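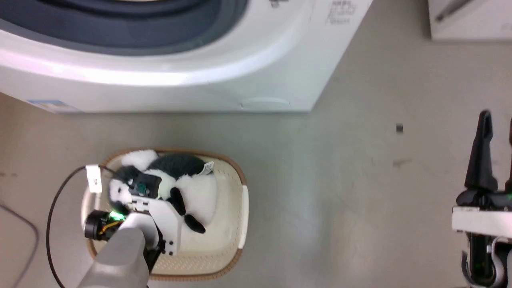 Microfibres textiles : ce que le filtre retient, ce qu'il laisse passer

Le lavage domestique des textiles synthétiques libère des fragments de fibres dont la longueur descend bien en dessous du millimètre. Leur section est faible, leur densité voisine de celle de l'eau, et leur comportement dans un filtre dépend autant de leur orientation que de leur taille. Un fragment qui se présente en travers d'une maille y reste accroché. Le même, aligné sur l'écoulement, la franchit.

Le filtre de vidange d'un lave-linge n'a pas été conçu pour les arrêter. Il protège la pompe contre les pièces de monnaie, les boutons et les amas de peluches, et ses ouvertures sont dimensionnées en conséquence. Les dispositifs additionnels se placent en aval, sur la conduite d'évacuation, ou directement dans le tambour sous forme de sacs à mailles fines.

Le bureau d'études Cernell a comparé les deux solutions sur huit cycles identiques, à charge et température constantes. Murray Lapointe, responsable des essais, insiste sur la perte de charge : « Une cartouche neuve se laisse traverser sans difficulté. Après quelques lavages, le dépôt forme une seconde couche filtrante. Le rendement monte, le débit baisse, et c'est la pompe qui compense. » Le prototype Virkel, monté sur le banc, comporte pour cette raison une dérivation qui s'ouvre au-delà d'un seuil de pression. L'eau n'est alors plus filtrée, mais la machine termine sa vidange.

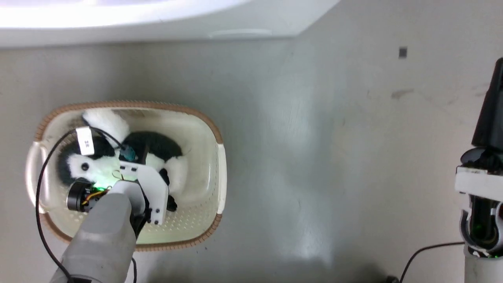 La quantité de fibres émises dépend d'abord de la construction du textile. Un fil continu, fortement torsadé, perd peu de matière ; un fil court, gratté en surface pour donner du volume, en perd beaucoup, surtout lors des premiers lavages. Les fourrures synthétiques posent un problème de mesure particulier, car leurs poils sont fixés dans un support tricoté dont la tenue varie d'un fabricant à l'autre. Une peluche noire et blanche à poil fourni, du type de celle qui est couchée dans cette corbeille ajourée, présente une surface difficile à évaluer, et son rembourrage fausse toute comparaison à masse égale avec un vêtement. Emília Polák, chimiste des polymères, propose de rapporter les émissions à la surface de support, poils exclus, et de traiter ces articles dans une catégorie distincte.

Reste la question du comptage. La pesée du résidu sec est simple, mais elle confond fibres synthétiques, coton, cheveux et dépôts de lessive. La spectroscopie infrarouge identifie le polymère, au prix d'un temps d'analyse élevé. Le protocole Sosik combine les deux : pesée de l'ensemble, puis identification sur six prélèvements par membrane. Åsmund Nyberg, qui l'a rédigé, reconnaît que les fibres teintes en noir donnent des spectres médiocres – le pigment absorbe une partie du signal – et qu'elles sont probablement sous-estimées.

L'entretien constitue l'autre point faible. Une cartouche rincée sous le robinet renvoie à l'égout ce qu'elle vient de retenir. La notice du Virkel prescrit un séchage à l'air, un retrait du dépôt à la spatule et une élimination avec les ordures ménagères. La prochaine série d'essais, prévue en août, portera sur des cartouches usagées, avec relevé du débit à chaque cycle et contrôle visuel des joints.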